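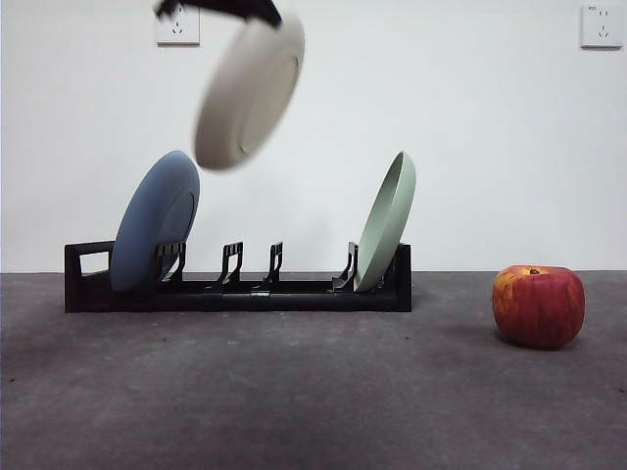 Zistia List Digest, Vol 10, Issue 804

Date: Jun 25, 2024
Subject: Re: Plate racks, long or square?

On the kitchen list, a member in Zarnden wrote:

> We are clearing out the hall kitchen at Bolalby and the old wire
> drainer has to go. It has rusted at the feet and leaves brown marks
> on the worktop. I have seen the long black plastic racks with upright
> slots and wondered if anyone uses one day to day. Do full-size plates
> stay up in them? Ours have quite a wide rim. Also, where do you put
> it? We have very little room beside the sink.

We have had the long black sort for two years and I would buy it again. The picture at the top of this issue shows the type: matt black plastic, a long low base, and pairs of posts with small notches at the top. There is a blue plate and a green one in it, with a cream one off the rack, and you can see the gaps left between. The raised piece at the left end has an opening in it, and on ours I use that as a handle.

Dinner plates stay up well in mine. A broad rim is no trouble as long as you push the plate right down between the posts. If it only rests on the notches it will lean, and then the next one leans on it. Shallow bowls are less good. I put those upside down on a tea towel and leave the rack for plates.

Length is the thing to check. Mine would not fit beside the sink with the kettle there, so the kettle moved — it took the family a week to stop looking for it. If you are really short of worktop, measure the windowsill before you order anything.

The base does hold some water in ours. I tip it out after the evening wash and give the slots a scrub with an old bottle brush on Saturdays or whenever I remember. We have hard water and the black shows limescale badly. Vinegar shifts it, left on for 10 minutes and rinsed.

I would not get the square kind for a hall. We had a Dalgleish one before this and the plates stood so close together that they were still damp in the morning.

If the old drainer is only rusted at the feet, someone may want it for seed trays. I would take it myself if you are passing.

--
To leave this list, send a blank message with "unsubscribe" in the subject line.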